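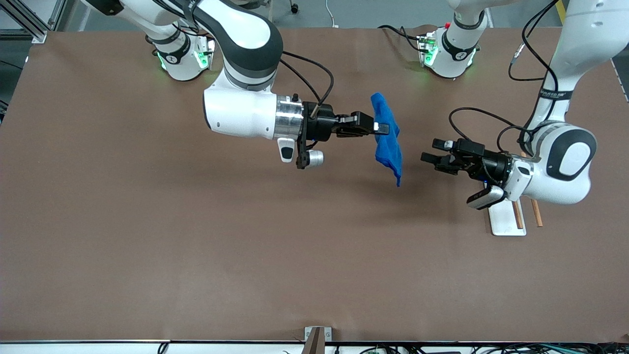
Fitriani Rondonuwu

Dishcloth

A dishcloth is a cloth for washing dishes and wiping down the kitchen, and I've been keeping this entry going for longer than I'd like to admit. People mix it up with the dish towel all the time (my own family included!), but the towel is for drying and tends to be bigger and flatter. The dishcloth gets wet and does the dirty work.

Materials

Most are cotton, because cotton soaks up water and stands up to hot washing. Linen lasts longer and leaves less fluff on glasses, though it feels stiff until you've washed it a good few times. Microfiber is polyester blended with nylon, and it grabs grease well — just keep fabric softener away from it. I still like a plain waffle weave best. It dries fast over the faucet and hardly ever smells.

Knitted dishcloths

These are a whole world of their own. The classic one starts at a corner with a few stitches, grows to the middle and shrinks back down again, so you get a square with a lacy little border. I made 16 of them one April and gave nearly all of them away. Worsted cotton is the usual yarn, and it's hard on the hands, so take breaks.

Care

Rinse it, wring it out and hang it open after each use. A balled-up cloth in the sink stays damp for hours and bacteria love that. I swap mine daily and wash them hot with the towels. Bleach is fine on white cotton but will wear it out sooner. Old ones go to the garage for bike chains and muddy boots.

See also: dish towel, sponge, scouring pad

Last edited Feb 3, 2022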